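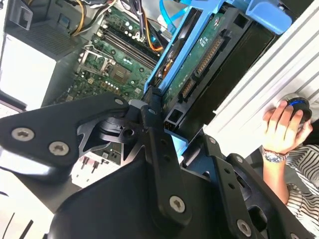 Ein Greifer am offenen Computer, rechts eine Hand an der Maus

Darf der Roboter das?
Wikwood für Kinder, Technik und Regeln
11. Juni 2019

Manche Roboter stehen in der Fabrik hinter einem Zaun. Geht die Tür im Zaun auf, müssen sie anhalten. Das ist eine einfache Regel, und man kann sie leicht prüfen: Tür auf, Roboter steht. Steht er nicht, ist etwas kaputt.

Seit einigen Jahren gibt es aber auch Roboter, die ohne Zaun neben Menschen arbeiten. Man nennt sie kollaborierende Roboter oder kurz Cobots. In der Werbung heißen sie gern „Kollegen“. Da darf man ruhig die Stirn runzeln. Ein Kollege merkt, wenn er dir auf den Fuß getreten ist, und sagt Entschuldigung. Ein Cobot merkt höchstens, dass an seinem Arm etwas drückt, und auch das nur, wenn er dafür gebaut und richtig eingestellt ist.

Wer schreibt die Regeln?

Für Roboter gibt es Normen. Eine Norm ist ein Text, auf den sich Fachleute geeinigt haben. Darin steht, wie etwas gebaut oder geprüft werden soll. Für Industrieroboter heißt eine wichtige Norm ISO 10218. Zu den Cobots gibt es noch ein eigenes Papier, die ISO/TS 15066. Darin geht es auch darum, wie stark ein Roboter einen Menschen höchstens berühren darf. Für die Hand gelten andere Werte als für den Rücken, und an den Kopf soll er möglichst gar nicht kommen.

Gut, dass es so etwas gibt. Trotzdem bleibt ein Haken: Eine Norm liegt im Regal oder auf einem Computer. Sie passt nicht selbst auf. Das müssen Menschen machen, und Menschen haben es manchmal eilig.

Was heißt hier „sicher“?

Auf manchen Prospekten steht: „Dieser Roboter ist sicher.“ Der Satz klingt schön und sagt wenig. Ein Arm mit runden Kanten, der langsam fährt, kann harmlos sein. Schraubt man ihm ein Messer an, ist er es nicht mehr. Geprüft werden muss deshalb die ganze Anlage: der Arm, der Greifer, das Ding im Greifer, der Tisch und der Platz, an dem jemand steht. Fachleute nennen das Risikobeurteilung. Sie überlegen vorher, was alles schiefgehen könnte, und schreiben es auf.

Bei der Firma Ehlers, die Arbeitsplätze mit Robotern einrichtet, hat das Heft dazu 59 Seiten. Auf 19 davon geht es nur um Finger. Viele Seiten machen einen Roboter noch nicht ungefährlich, aber das mit den Fingern leuchtet ein. Ein Greifer hat bewegliche Teile, und wo sich zwei Teile aufeinander zubewegen, kann etwas dazwischenkommen. Solche Ecken heißen Quetschstellen.

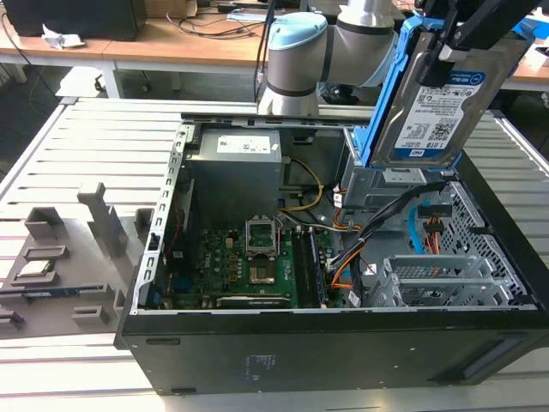
Zu guten Regeln gehört auch die Frage, was der Roboter festhält und was passiert, wenn er es loslässt. Fällt zum Beispiel der Strom aus, soll ein Greifer seine Last nicht einfach fallen lassen. Bei einer Festplatte wie der in dem blauen Kunststoffrahmen, die der Greifer über das Computergehäuse hält, wäre das für deinen Fuß unangenehm und für die Daten noch mehr. „1.0TB“ steht auf ihrem Aufkleber, also ein Terabyte, das sind 1000 Gigabyte. Bei einem Werkstück von 700 Kilogramm müsste man ganz anders rechnen. Die Regel klingt beide Male gleich, die Gefahr ist es nicht.

Und der rote Knopf?

An einen Roboterarbeitsplatz gehört ein Not-Halt. Meist ist das ein roter, runder Knopf auf gelbem Grund. Wer draufhaut, stoppt die Maschine. Der Knopf hilft nur, wenn man ihn erreicht. Hängt er hinter einem Kistenstapel, steht zwar im Prüfheft ein Häkchen, aber viel wert ist es nicht.

Fragen, die du stellen darfst

Vielleicht besuchst du im Juli mit deiner Klasse eine Werkstatt oder ein Museum mit Robotern. Dann frag ruhig nach:

Wo ist der Not-Halt, und wer darf ihn drücken?
Merkt der Roboter, wenn ich ihn berühre? Woran?
Was macht der Greifer, wenn der Strom weg ist?
Wann wurde das zuletzt ausprobiert?

Bei der letzten Frage wird es oft still. Wenn als Antwort nur kommt, es sei ja noch nie etwas passiert, dann bleib lieber hinter der Linie stehen.

Kleines Wörterbuch

Cobot: Roboter, der sich den Arbeitsplatz mit Menschen teilen kann
Norm: gemeinsam vereinbarter Text mit technischen Regeln
Quetschstelle: Stelle, an der man sich einklemmen kann
Not-Halt: Schalter zum schnellen Anhalten bei Gefahr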